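Matching an old white paint before moving out of a rented apartment
Home and Repair > Painting > Walls and trim
Posted by Vendula Kuruc, Trosgate
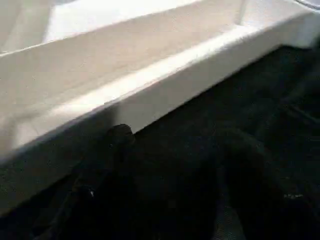
What I want to know

Hello to all. I am moving out of my apartment at the end of November and I have to leave the walls and the trim in the same color as when I came. My landlord is a company, Pliltico Rentals, and they hold a deposit of $1000 from me. In the contract it is written that "paint repairs must match existing finish." I have asked them two times by email which white it is. The first time they answered "standard white" and the second time they did not answer.

I lived in this place for six years. I had shelves in the living room and a coat rack in the hall, so there are holes which I already filled and sanded. Also on the trim near the kitchen there are scratches from my bicycle. The repairs are smooth now, but they are whiter than the rest and everybody sees them.

What I tried until now:

I bought a small can of Eder white, because a neighbor said that the previous painters used Eder. In the can it looked good. On the wall it looked a little blue, and also more shiny. I painted only one spot behind the bedroom door, so it is not a tragedy.

Then I took the color cards from the store and held them on the wall. In the morning I was sure it is one card, in the evening I was sure it is a different one. My husband says I am seeing things. Maybe he is right, but the evening one looks really more yellow.

My questions are these. Is there a reliable way to find the same white without knowing the name? Do the walls and the trim need two different paints? And must I paint a full wall, or is it possible to touch up only the spots so that it is not visible? I would like not to spend a lot, as the movers are already expensive.

Thank you in advance, and sorry for the long text.

3 answers

Despina Dumitrescu
Marked as helpful by the person who asked

I painted apartments for a cleaning and repair company before I changed my profession, and white is the color that gave me the most problems. I will try to answer your questions in order.

To find the white, you need a piece of the old paint in your hand. Look for a place that is hidden, for example behind the plate of a light switch. Turn off the electricity at the panel first. With a sharp knife you cut a small square in the wall paint, as big as a coin, and lift it with a little of the paper from the drywall. Most paint stores have a machine that reads the color from such a piece, and they mix a sample for you. The piece must be clean and flat. Behind a switch plate the paint has seen less light and less kitchen smoke than the rest of the room, so if your walls became yellow during six years, take the piece from behind a radiator or low in a corner where there was no furniture.

About the cards: you are not seeing things. It is your lamps. Daylight in the morning is cool and most home bulbs are warm. Put a bulb marked 4000 K in one lamp and compare under this one, with the curtains closed. It is somewhere in the middle and the mistake will be smaller. Hold the card vertical on the wall, not flat in your hand on the table.

For walls and trim, yes, very often they are two paints. Walls are usually flat or eggshell, trim is usually satin or semi-gloss, so that it can be washed. Even when the color is the same, the different shine makes it look like a different white. I think this is what happened with your spot behind the door. Ask for a sample in a flatter finish before you decide the color is wrong.

For touching up:

Wash the area with water and a small drop of dish soap. Let it dry until the next day.
Put primer on the filled places only. Filler drinks the paint and leaves a dull mark, and you will see this mark from the side even if the color is perfect.
Use a small foam roller on a wall that was rolled. A brush leaves lines.
Put little paint, and make the edge thinner with a nearly dry roller.
Wait one day and look again. Wet paint and dry paint are not the same color.

If you have more than five or six spots on one wall, paint the whole wall from corner to corner. It takes less time than fighting with the spots. In the corner the light changes anyway, and a small difference between two walls is not noticed. On trim, paint one full length, from one joint to the next, and stop there.

Keep the receipt and write the formula from the label in your email to the landlord. It helps if they start a discussion.

Urs Mayrhofer

Just buy any white and paint everything. White is white.

Rosalie Reisinger

I do not agree with Urs, I did exactly this in my last apartment and the ceiling looked gray beside the new walls. Then I had to do the ceiling also.

What I can add to the answer of Despina: look in the basement or in the closet where the electric meter is. In my building there was an old can of Driron paint on a shelf, with the dried label still readable, number 113, and it was the correct one for the hall. For the rooms it was not correct, so test it first. Old paint that smells sour should not be used, but you can take the number to the store.

And make photos of every wall before you give back the keys, in daylight, with the windows open. My landlord wanted to keep $644 for "repainting" and after I sent the photos and the receipt he returned all of it. It took until spring.

Comments (2)

Vendula Kuruc: Thank you both. I cut the piece behind the switch in the hall and I go to the store on Wednesday. The trim is more shiny than the wall, I did not notice it before I looked with a flashlight from the side.

Elba Domínguez: Does the store machine work also with textured walls? Mine have a kind of orange skin pattern and the man at the counter said he is not sure.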